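Home Projects Year 2 Reports Contact

Bread at Dilcombe: where the loaves came from and where they went

Project report by Dzifa Nutsugah and Botond Boros
Handed in 20 January 2023

1. What we set out to do

Dilcombe has one bakery, one small supermarket and a Saturday-style market that now runs only in the summer months. We wanted to know how much bread is sold in the village, how much of it is baked there, and what happens to the bread that is left at closing time. Our tutor suggested we keep to one month, so we used August, when the market was open as well.

2. How we did it

The bakery let us copy its daily sheets, which list loaves baked and loaves sold. The supermarket gave us a single total for the month and asked us not to print a breakdown by type. At the market we stood by the stall and wrote down each sale ourselves. Rolls were left out, as the bakery records them by the tray and the market sells them singly.

We also put a short set of questions through doors on four streets. The answers were slow to come back and some sheets were only half filled in, so we have used them for opinions and not for totals.

3. Results

The bakery baked 1807 loaves in the month. The supermarket sold 952, all of them brought in by lorry. The market stall sold 408. Most of the market loaves were sourdough, and they were nearly always gone before noon.

The bakery's unsold loaves were harder to follow. On the sheets they are marked "back", which can mean three things: sold at half price the next morning, made into breadcrumbs, or given to the hens at the farm on Kidon Lane. Gonzalo Montoya, who does the early shift, went through one week with us and put a letter beside each entry. In that week the half-price shelf took the largest share. We do not know if the other weeks were the same.

Wet days made a clear difference at the market and very little at the bakery. We had expected the reverse — people can drive to the market and park next to it, while the bakery is on a steep street with no parking at all.

4. Opinions from the door-to-door sheets

People who bought from the bakery mostly gave the walk and the taste as reasons. People who bought at the supermarket gave opening hours. Several wrote that they would buy local bread if the bakery stayed open until six. Price came up less than we thought it would, although a few older residents said they now buy a small loaf and freeze half.

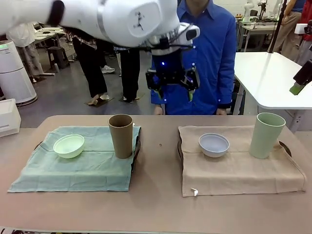
Marisa Piras wrote back after reading our draft that the opening hours were only part of it, and that the bakery used to deliver to the top end of the village until the van was sold. She thought a delivery two mornings a week would bring back more customers than a later closing time. We had no question about delivery on the sheet, and would add one.

5. What we would change

One month is short, and August has visitors in it. A second count in winter would show what residents buy when the market is shut. We would also ask the bakery to split the "back" column before starting.

Home Projects Year 2 Reports Contact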